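Troltidgate Adult Learning Centre to Open Evening Workshops in Repair and Practical Skills

Up to 400 places available in first year, with enrolment opening in August
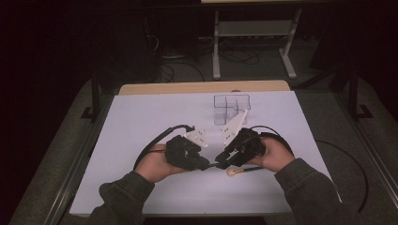 Troltidgate, 7/14/03. The Troltidgate Adult Learning Centre has confirmed that its new programme of evening workshops will open to residents this autumn, following the award of a grant from the Talukder Foundation. The programme will offer short courses in household repair, basic joinery, upholstery, bicycle maintenance and the safe use of hand tools, and will be open to any adult living or working in the district. No previous experience or qualification is required.

The grant of £3000 will be used to buy tools and materials, and to pay for the improvement of lighting and ventilation in the ground floor workshop on Plovach Street. The remaining costs of the programme will be met from the Centre's own budget and from course fees.

The decision to introduce the workshops follows a survey of past and present learners carried out over the winter. The Centre received 200 completed replies. Respondents asked most often for practical courses held outside normal working hours, and many said that they had been unable to attend daytime classes on account of work or family duties. Courses in simple repairs to furniture and household fittings were requested by learners of all ages.

Anum Shaikh, Principal of the Centre, said:

"We are very pleased to be able to offer these courses. Our learners have told us clearly that they would like to be able to look after the things they own, and that they would like to be taught in small groups by people who know the work well. The Talukder Foundation has supported the Centre before, and we are grateful that it has chosen to do so again."

Each course will run for one evening a week over half a term. Groups will be kept small so that tutors can give proper attention to each learner, and all tools will be provided. Learners on the upholstery course will be asked to bring a small item of their own to work on, such as a stool or a dining chair with a drop-in seat. Larger items cannot be stored at the Centre between sessions.

The bicycle maintenance course will be taught in two parts. The first will cover brakes, tyres and general cleaning. The second is intended for those who have completed the first, or who can show the tutor that they have the same knowledge, and will deal with gears, bearings and wheel truing. Learners may enrol for the two parts together.

The joinery course has been planned with the help of Setex, a local timber supplier, which has agreed to provide offcuts at a reduced price. Learners will make a small box and a wall shelf during the course and may keep both when it ends. A further course in the making of picture frames is under discussion and will be announced if demand allows.

Tahsin Roy, Workshop Programme Manager, said:

"Many people have a drawer that sticks or a chair that wobbles, and would put it right themselves if someone showed them how. Our tutors will begin with the proper handling and care of tools and go on from there at a pace which suits the group. We would particularly welcome enquiries from people who have not attended a class since leaving school."

Fees and concessions

A standard fee will apply to each course, payable on enrolment. Reduced fees will be available to residents over the age of sixty, full-time students and those in receipt of certain benefits. Proof of entitlement should be brought to the enrolment desk. The Centre also keeps a small hardship fund, and anyone who is concerned about the cost of a course is invited to speak in confidence to a member of the enrolment staff.

Fees include the use of tools and protective equipment. Upholstery fabric is not included, although the tutor will be able to advise on suitable types and quantities before the second session.

Enrolment

Enrolment will open in August and will continue until all places have been filled. Residents may enrol in person at the main desk or by post, using the form printed at the back of the autumn prospectus. Copies of the prospectus will be available from the Centre and from the public library. Enrolment cannot be accepted by telephone.

Places will be offered in the order in which completed forms are received. Where a course is full, names will be placed on a waiting list, and applicants will be told in writing if a place becomes free. The Centre may cancel a course if too few people enrol, in which case fees will be returned in full.

The workshop is on the ground floor and has level access from the car park. Learners who need help with access, large print course notes or any other form of support are asked to say so on the enrolment form, so that arrangements can be made before the first session.

Notes to editors

1. The Troltidgate Adult Learning Centre provides part-time education for adults in languages, arts, computing and practical subjects. It is governed by an independent board.

2. The Talukder Foundation makes grants to education and training projects in the district. Applications are considered twice a year.

3. Anum Shaikh and Tahsin Roy are available for interview by arrangement with the Centre's press office.

Related news

Autumn prospectus: corrections to language course times
Plovach Street car park: changes to evening opening
Learners' art exhibition moves to Room 3
New tutors wanted for computing and bookkeeping
Report of the annual general meeting

Contact the press office | Copyright Troltidgate Adult Learning Centre | Back to top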